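Totumgate Community Kitchen
Monthly walk-through: safety checklist, with my comments
Aug 1, 2022
Checked by Chunhua Ye

Hello everyone, and thank you for putting up with me and my clipboard again! Same order as always, starting at the back door and working around to the sinks. Where I've written "OK" I really do mean it's fine, so please don't go hunting for hidden meanings.

1. Back door and exit path: OK
Opens all the way and the push bar moves freely. The delivery crates had crept back in front of it in May, and I'm so pleased to say they've stayed against the far wall ever since. Please keep it up, even on busy Fridays.

2. Fire extinguisher by the range: OK
Needle in the green, pin in place, tag signed. I'd love for all the new cooks to lift it off the bracket once, just to feel the weight of it.

3. Floor mats: NEEDS ATTENTION
The one at the dish sink curls up at a corner and I caught my toe on it (no harm done, only my dignity). I've turned it around for now, but it should be replaced. Obi has offered to pick one up on his next run to Gramer.

4. Cupboards, hinges and shelves: OK, with a note
I opened and closed every door slowly and listened for scraping, then pressed down on each shelf with the flat of my hand. One hinge screw by the pantry wanted a quarter turn, which it got.
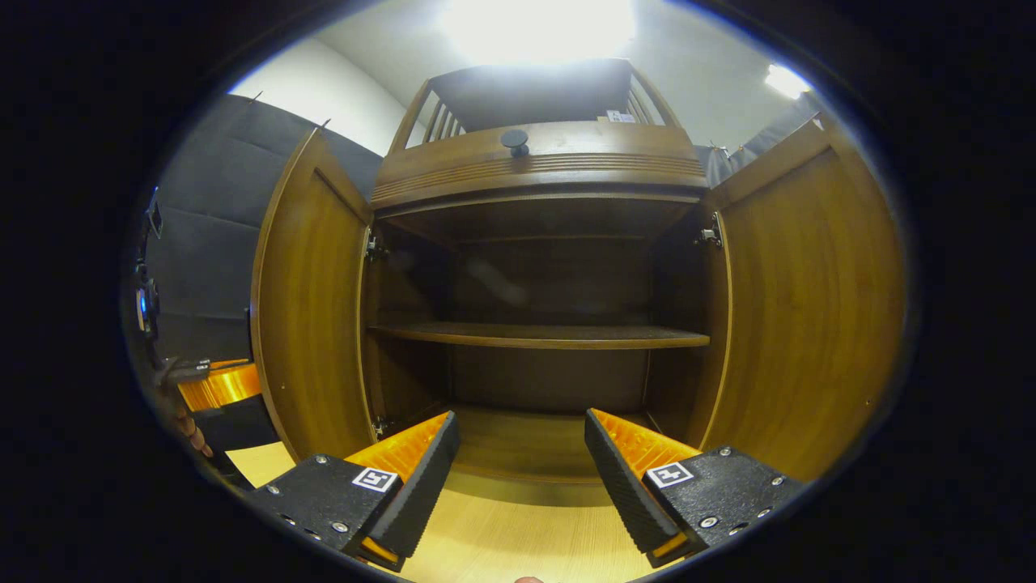 Do remember that heavy things go low. The big stockpots live on the bottom, the cereal and paper goods can go as high as you like, and if you need to stretch for something, get the step stool out. It hangs on the hook behind the pantry door and is rated for 250 pounds. Chairs are for sitting on!

5. Refrigerator and freezer: OK
Fridge at 38, freezer at 0. There were 2 blank days on the temperature log, and I know how easily that happens when the lunch crowd comes early, but do try to fill it in before you take your apron off.

6. Cleaning supplies: NEEDS ATTENTION
Somebody had poured floor cleaner into a plain spray bottle without a label. I've thrown it out. There are blank labels and a marker in the drawer under the phone.

7. First aid kit: RESTOCKED
We were down to the tiny bandages again. I added a box of 20 in the larger size, plus burn gel. The Skanness kit has a list inside the lid, so cross off what you use and I'll see it next time.

8. Outlets and cords: OK
No frayed cords. The mixer is back on the wall outlet where it belongs.

9. Hand sinks: OK
Hot water came up quickly, soap and towels full.

Still open: the mat (Obi), labels on all spray bottles (everyone, please). Leave me a note on the clipboard if you spot anything I walked right past.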